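Delivery robots take the night shift's longest walk at Hotel Rarulik

15th September

Since the start of the month, two small wheeled robots have been riding the service elevator at Hotel Rarulik, and the night staff could hardly be happier about it. The machines carry towels, toothbrushes, baby bottles, late sandwiches and the odd forgotten phone charger from the linen room and the front desk up to the guest floors. When they reach a door they ring the room phone, wait for the lid to be opened, and roll off home to charge.

It sounds like a small thing until you hear what a night used to look like! With two people on duty after 11 p.m., every request for an extra pillow meant one of them leaving the desk, going down to the basement for the pillow, up to the room with it, and back again, often to find a line of tired guests waiting with their suitcases. On a busy weekend the desk was left with one person for a good part of the night, and whoever drew the running went home with sore feet.

Now the runner loads the robot, taps in a room number and goes back to checking people in. Rarkside, the company that manages the hotel, says the robots made 49 deliveries on their busiest night so far, and over 3000 trips are expected in the first year. The machines come from Trastska, which also spent a week on site teaching them the floors, the fire doors and one very stubborn ramp behind the kitchen.

That ramp got a lot of attention. The robots stopped dead at the top of it for the first three nights, lights blinking, until a cook suggested laying a rubber mat over the metal strip. They have sailed across it ever since, and the kitchen crew has been quietly proud of the fix.

What changes for the people who work there is the part we liked best. No one on the night team has lost hours. Both night jobs have been kept, and the time once spent in the elevator has gone partly to breaks that really get taken, and partly to work the staff had been asking to do. Two porters are learning the reservations system, which moves them up a pay step once they pass. One receptionist has started writing up a neighborhood guide for guests, with bakeries that open early and the quickest way to the train, and it is already the most borrowed thing at the desk.

There have been grumbles as well. Housekeeping pointed out that the robots' storage bins have to be wiped down between runs, and at first that job landed on the morning crew without anyone asking them. It has since been added to the night checklist. Some older guests would still much prefer a person at the door, and they only have to say so when they call. The desk makes a note of it and somebody walks up, just as before.

Tips were the other sore spot. Porters used to pick up a little cash on late deliveries, and a robot doesn't get handed a five-dollar bill very often. Rarkside now pays a flat extra of 100 dollars a month to each member of the night team, and has promised to look at the figure again when the trial period is over.

A second hotel in the group is next in line for a pair of robots, and this time the night staff will be in on the planning from day one, right down to choosing where the charging docks go. The crew at the Rarulik has offered to come over and show them the ropes. They're bringing a rubber mat.
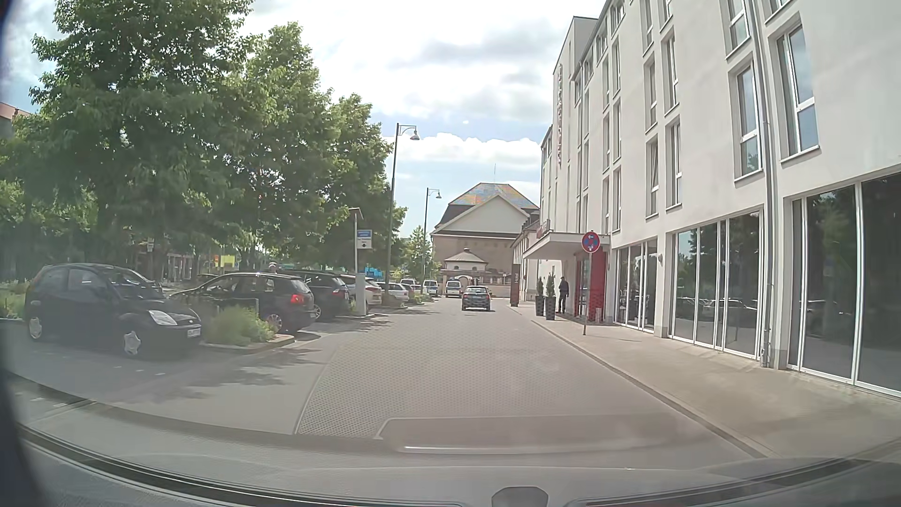 Hellwig commented that the monthly extra should be written into the contract before the trial ends, and wanted to know who gets called when both robots get stuck at three in the morning.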